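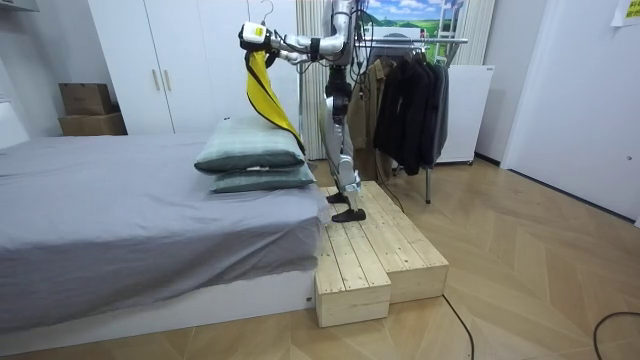 Yellow jacket-or-whatever, Monday, both arms up. The step is pine and Satish built it.

OK quick one, I have a bus at ten past.

So the regrasp numbers are in. Short version: picking up a garment by one corner and then finding the second corner with the other hand is still the whole problem. Everything after that is fairly easy by comparison. We ran 200 tries over the week, same bedroom setup, and the old policy (the one from April) got the second corner in 43 of them. Bad. Not surprising, but bad.

New thing, which was Fotis's idea and he should get the credit: don't look for the corner at all. Follow the edge. Hold one upper corner, let the cloth hang, bring the second hand in close just under the first, pinch, slide. If the cloth is twisted you slide along the twist and it mostly unwinds by its own weight. Mostly. Black edging on yellow is a gift for this obviously, the edge detector loves it. Plain gray shirts, much less so.

With edge following we got about half. Haven't split it by garment yet, Haris is doing that, so please dont quote me.

Stuff that went wrong:

Cloth touching the pillows. If the bottom end rests on something the twist doesn't unwind, it just sits there and the slide jams. We now lift 25 cm higher before the second hand comes in. Helps a lot, costs time.

Arms at shoulder height for too long. The shoulder motors warm up and the grip point starts to drift. 22 seconds is where I'd stop and reset.

Hangers. Not even going there this week.

Next is the same thing with the edge detector retrained on low contrast fabric. Hrvoje wants to try it with touch only, no vision for the slide, and I think he's wrong but he was wrong in a useful way last time too. Will post teh split when Haris sends it.

Bus.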